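Getting smudges off small white tiles without ruining dark grout?
Posted by Kekeli Lamptey in Cleaning & Surfaces

Hi all, first time asking something here so bear with me. I have a work surface covered in those small square white tiles with dark grout lines, and I love it, except that it's starting to look tired and I'm scared of making it worse. The tiles pick up these faint gray smudges, mostly toward the front on the left. They don't feel like anything when I run a finger over them. Plain water does nothing, dish soap takes some of it off, and then the next day I look at it in daylight and I swear it's all still there.

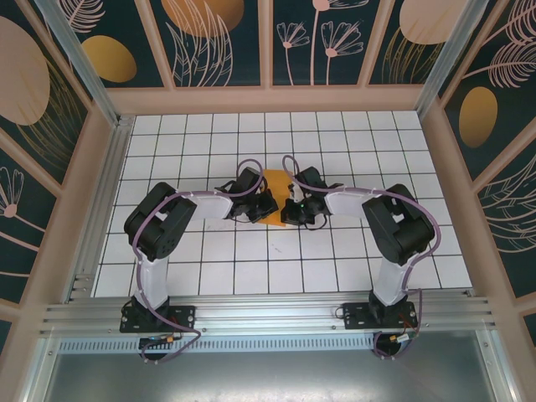

My other worry is the grout. I went dark on purpose so it wouldn't show dirt (my mom's kitchen in Skamville had white grout and she was at it with a toothbrush every weekend of my childhood) and I really don't want it going pale and patchy. A guy at the hardware store told me to use bleach, and his coworker, standing right next to him, made a face. So I bought nothing and went home.

Other stuff that may matter: the tiles are glazed, I think, they're pretty shiny. The grout is 9 months old and I'm fairly sure it was never sealed. I have one of those white melamine sponges but haven't dared use it yet. And there's a metal rail along the front that I can't take off, so whatever I put on the tiles is going to end up running against it.

Oh, and I use the surface for orange craft pieces, some flat cutouts and some long round ones. Could they be leaving something behind? The smudges aren't orange, but I did wonder.

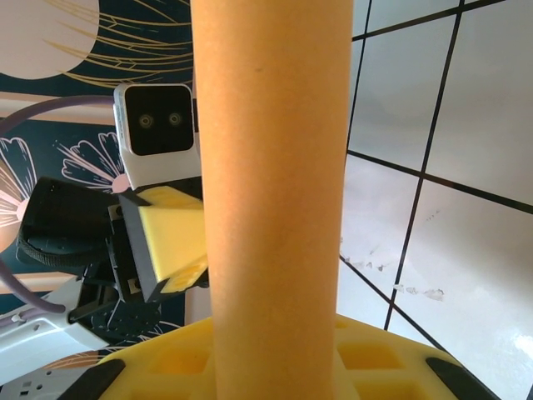 I'd like to fix this over a weekend if I can, and I'm happy to spend a bit on the right product. I just don't want to buy four bottles and find out the first one would have done it. Thanks in advance!

Sioned Skyrme
Helpful: 16

Put the bleach idea away, your hardware store guy's coworker was right to make a face. Bleach can lighten colored grout, and it isn't much good on rub marks anyway. Same goes for vinegar – people recommend it for everything, but acid and unsealed cement grout are a bad mix.

I have little square tiles on my laundry counter, so I've been through this. Faint gray marks on glazed tile that you can't feel are very often metal marks. Anything metal that gets dragged across leaves a bit of itself on the glaze, like a pencil. Soap hardly touches them. If that's what yours are, this is what I'd do:

Wash the whole top first with warm water and a few drops of dish soap, then rinse it twice with clean water and dry it with an old towel. The rinsing is the part everybody skips. Soap left on the tile dries to a film, and I'd bet that's why yours looks dirty again the next day.

Then make a paste from baking soda and water and try it on one tile, a back corner one. Rub gently with a damp cloth wrapped around your finger and stay off the grout as much as you can. If the mark lifts, do the rest tile by tile. If it doesn't, try a cleaning powder made for ceramic cooktops, same method, same test tile first.

Your melamine sponge might work too, but it's a very fine abrasive and can dull a shiny glaze if you lean on it. I keep mine for bad spots only.

Once it's all clean and has dried for a day or two, seal the grout. Get a penetrating sealer, brush it along the lines and wipe the extra off the tiles before it dries. Mine says 15 minutes, but go by your own bottle. And wipe down that metal rail when you're finished so nothing sits along the edge.

I can't say much about the orange pieces without knowing what they're made of. Rub one on a white paper towel, hard, and see if anything comes off.

Nii Issahaku
Helpful: 3

steam cleaner. did my whole bathroom floor in one evening, never looked back

Sioned Skyrme, replying to Nii Issahaku

I'd go easy with steam on grout that hasn't been sealed, especially a whole tabletop of it. Glad it worked on your floor though!

Kekeli Lamptey

Thank you both!! I did the paper towel thing and got nothing, so the orange pieces are off the hook. Tried the baking soda on one corner tile and it came up lighter, I think? Going to do the rest on Wednesday when I have the afternoon off, and I'll look for a sealer before then. Is matte or gloss better for dark grout, or does it not matter?

Sioned Skyrme

Look for one that says "natural look" on the label. The "enhancing" kind will make the grout darker, so only get that if you want it darker than it is now.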